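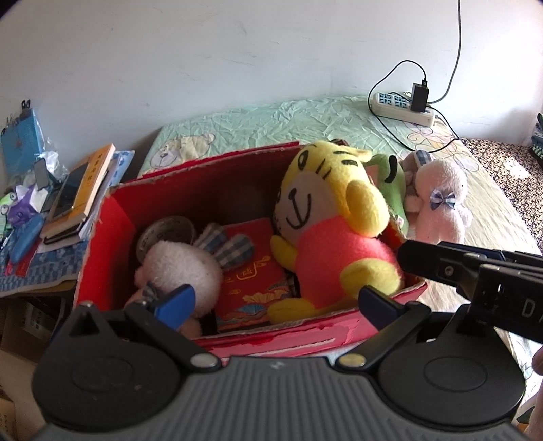 From: Audrey-Anne Chan
To: Stirholm Toy Swap list
Subject: Re: soft toys for the May swap

On Tuesday Josée Leclerc wrote:
> Does anyone have soft toys they can part with? We have 25 so far and
> I'd like 42 before we set up the tables. Clean ones only, please, and
> tell me what you're bringing so I can do the labels.

Hi Josée,

I can bring a red box of them. The tiger is the big one, yellow with a pink-red shirt. There's also a white bunny with blue and white gingham ears, a green one with a smile, and a white teddy with a blue checkered bow. The teddy isn't in the box yet - I'll see if it fits.

The box itself has peeled along one outer edge, so please don't put it out on the table. It can go in the recycling afterwards. The red envelope and the round tin aren't for the swap and I'll take them out before I come.

Do you want the bunny and the teddy labelled as a pair? My daughter would like them to go to the same home, but she's fine with it if they don't.

I can drop everything at Sylvie's after work on Friday, any time past 5. Sylvie, is the side door still the one to use?

Audrey-Anne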